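Gripper comparison – minutes of the April meeting
April
Posted by Anneli Lappalainen

Meeting opened at 2 pm in the Rurkbridge office. Minutes of the last meeting agreed with one correction: the Fedard gripper has two fingers and the Costello has three. We had them the wrong way round.

1. Lid task at the coffee counter

The lid task stays in the comparison. Anneli went through the head camera recordings of people doing it by hand, which are the reference for both grippers. The view of the rim was judged good enough to mark contact points. Agreed that a press with one hand on each side of the lid is the reference, and that the arms will be set up to match it.
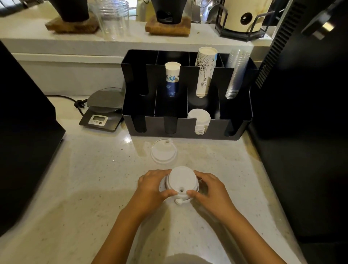 2. Gripper results so far

Fedard: closes well on a single lid but tends to bend the rim when the force limit is raised. Almost 3000 cycles on the present finger pads. They will be changed before the next round.

Costello: gentler on the rim, slower to close. The third finger gets in the way when the lid is near the cup organizer. It was asked whether the organizer could be moved. Decided no – the counter layout stays as it is for both grippers.

3. Stacks of lids

Neither gripper has been tried on a stack yet. When people hold a stack from both sides the lids can fan out a little, and the small tabs stick out past the rim. Separate lids lying on the counter will be left there in the tests too.

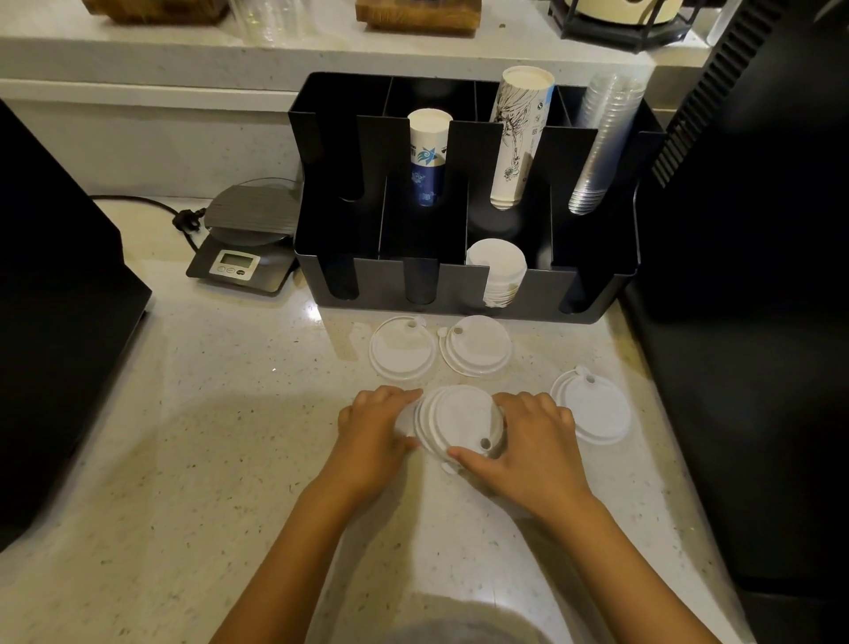 The Tetum controller can hold an even force on both arms, but only with the newer settings file. The older file is still on the second arm. Anneli to copy it over and run 6 trial grips per gripper before anything is logged.

4. Any other business

Cable for the wrist camera is too short when the arm is fully out. Longer one to be ordered.

Meeting closed at 3 pm.

Comments

mj_k: Item 2, is that the soft pads or the ribbed ones?

Anneli Lappalainen: Soft. The ribbed ones have not been fitted.

tp: Please put the force limits in the next minutes as well.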